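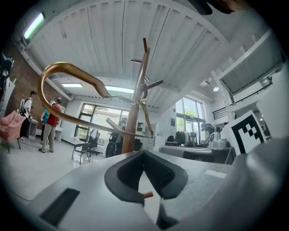 Pose jumps when marker goes behind thin objects
Forum: Perception and State Estimation

barora_lab
Running Odari for trajectory extraction on hand-held gripper recordings. Fisheye on each tool, marker cube for the relative pose between left and right. Tracking is fine on table tasks. On the coat rack task the relative pose jumps by 14 cm between two consecutive frames, then comes back. The log gives me this every time:

relpose: marker lost, reusing last id (frame 404)

Same settings as the table tasks. Any idea where to look?

shehata_k
Check your corner refinement window. A thin vertical edge near the marker can pull a corner off if the window is large. Mine is 4 pixels for this kind of thing.

Toon Dekker
I don't think it's refinement. Bad corners give you jitter of a few millimeters. A 14 cm jump that recovers sounds like the planar pose flip, where the solver picks the wrong one of two solutions. Can you post a frame where the cube is detected?

barora_lab
Same session, different point in the recording:

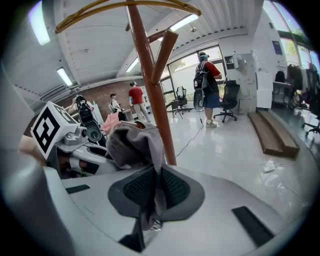 Cube on the other gripper, left of the cloth. Detection is good in this one.

Toon Dekker
The marker is tilted toward you there, so the two solutions are well separated. It's when the face is nearly square to the camera and small that they get close. Plot reprojection error for both solutions. If they're within a factor of two at the jump, that's your answer.

Ileana Rusu
Disagree in part. The log says "reusing last id", so Odari had no detection and carried the old one forward. On the first frame after a dropout it has no prior to choose between the two solutions, and it takes whichever scores lower. Set max_reuse to 0 and let the gap stay a gap. You can interpolate later from the SLAM poses of each gripper.

shehata_k
Interpolating across a grasp is asking for trouble. I'd throw the episode out.

Ileana Rusu
For a gap of 6 frames? I wouldn't. Over a full second, yes.

barora_lab
Plotted it. Errors for the two solutions are almost equal at the jump, and it's the first frame after a dropout. Set max_reuse to 0 and the jump is gone on that episode. Haven't rerun the rest.

Toon Dekker
Then you still have the flip, you just aren't seeing it on this one. Molus has a patch that seeds the solver from the SLAM pose. I'd put that in before you rerun everything.

barora_lab
OK, building it with the patch now. Will post the numbers for the full set in October.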